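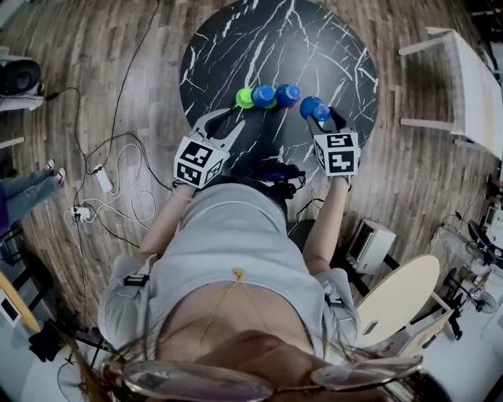 Do I need a ticket for the Ilcombe Street Supper?

Walking in is free for everyone, and you only need a ticket if you want a seat at the long table for the sit-down meal at the end of the evening.

We get that one in the inbox more than any other, so I thought I'd put it right up top this time (and thank you to everybody who wrote in, I do read them all, even when it takes me a while to get back to you). The long table has 80 seats, and they're $8 apiece, with the money going straight to the cooks. Tickets are at the counter at Pandard Books and at the library desk. Please bring cash if you're buying at the library, as their card reader has been moody ever since February.

Now, the food! Zewditu Admasu is back with her lentil stew and that wonderful spongy injera, and she tells me she's making a much bigger batch after last year, when the line went clear past the post office and a few very patient people got to the front just as she was scraping the pot. She's also bringing a milder pot for the kids and anybody else who likes to ease into things. Rory MacLeish will be running the griddle for Brultik Bakery again, with potato scones and cheese toasties, and he's been talked into doing the rhubarb hand pies he made for the school fair. If you missed those, get to him early.

Cowie Creamery is parking the ice cream cart by the fountain, same as always. They haven't settled on flavors yet, but I put in a word for the blackberry, and if you happen to be in their shop this week you might put in a word too.

Music starts once the road is closed and the hay bales are out. We've got 4 acts on the little stage, beginning with the middle school jazz band, who have learned two new numbers and are very keen for you to hear them. The fiddle group will play during the long table supper, so there'll be something gentle going on while people pass the bread. After that it gets louder, and if you live on the block and have little ones to put down, well, we do wind up by ten.

A few practical bits. Main Street closes to cars from the bank down to the bridge. There's parking behind the feed store and in the church lot, and the church has asked us to please leave the row by the side door free. Bikes can go along the library railing. Dogs are welcome on a leash, but keep them back from the griddle, where it gets crowded and things get dropped. If it rains, we all squeeze into the Grange hall and the ice cream cart comes in with us.

We could use a few more hands for setting out chairs in the afternoon and for stacking them again at the end. You get a supper plate for your trouble, and the stacking crew usually ends up with the leftover pies. Leave your name at Pandard Books, or just reply to this newsletter.

Last year 814 of you came through, which for a town our size still makes me grin. Bring a sweater, it cools off fast down by the water once the sun's gone.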